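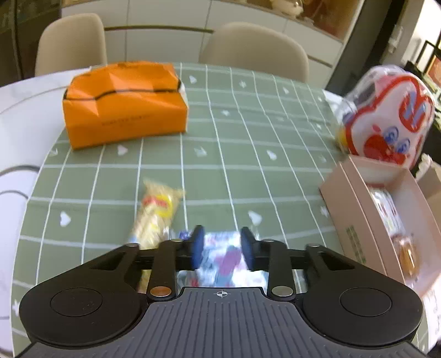

Plestmont, the December visit, first hour.

Quick write-up before I forget it all. Coach was late out of Arnis so we got to the Plestmont crisp works at 11, missed the tea, went straight in. Coats in a heap, hairnets on, beard nets for those who needed them.

Our guide was Przemysław Michalski, shift lead on the frying side. Talks fast, walks faster. Good on detail though, and happy to be interrupted.

Potatoes in

Start is outdoors, which nobody had dressed for. Lorries tip into a washing channel, stones drop out, potatoes float along to the peelers. Most come from the Joviter farms up the valley. They want them dry inside and low in sugar -- too much sugar and the crisp goes brown and bitter. Each load gets a test fry before it is let in. If it fails, back it goes, and the farmer pays the haulage. Bit harsh I thought.

Peeling is quick and noisy. Slicing is quicker. You can't see the blades at all, only whole potatoes going in the top and a wet sheet of slices coming out underneath. They get rinsed so they don't stick together in the oil.

Frying

Hot. Very hot. Smells wonderful for 4 minutes and then you want to be somewhere else. Oil is filtered all day and the slices go through on paddles. Salt and flavour go on afterwards in a big turning drum. We tried plain ones straight off the belt, still warm, no salt. Best thing I ate all day and that includes the lunch.

Flavours come in ready mixed as powder from a firm called Dimaculangan. Przemysław would not say what was in the vinegar one. I did ask twice.

Packets

I liked this part more than I expected. The film arrives printed on a roll, gets wrapped round a tube, and one long seam is sealed down the back. Then hot jaws crimp across -- top of one packet and bottom of the next in the same bite -- and a knife parts them. Crisps drop in from above just before the jaws close. Gas goes in too, nitrogen, to keep them from going stale and to stop them getting crushed in the lorry.

The long table after that was packet talk. Back seam, ridged end seal, how to tell a good one by running your thumb accross it. I have been doing it to every packet at home since.
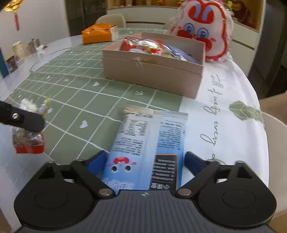 Getting there and practical bits

Parking is at the rear gate, not the front. Tours are free but you have to book and they fill up. Flat shoes, no rings, no watches. Not great for anyone who minds noise. The shop takes cards only and sells the mis-shapes by the bag, I came home with far to many. Next trip is the Arnis dairy if enough of us sign up -- names to me please.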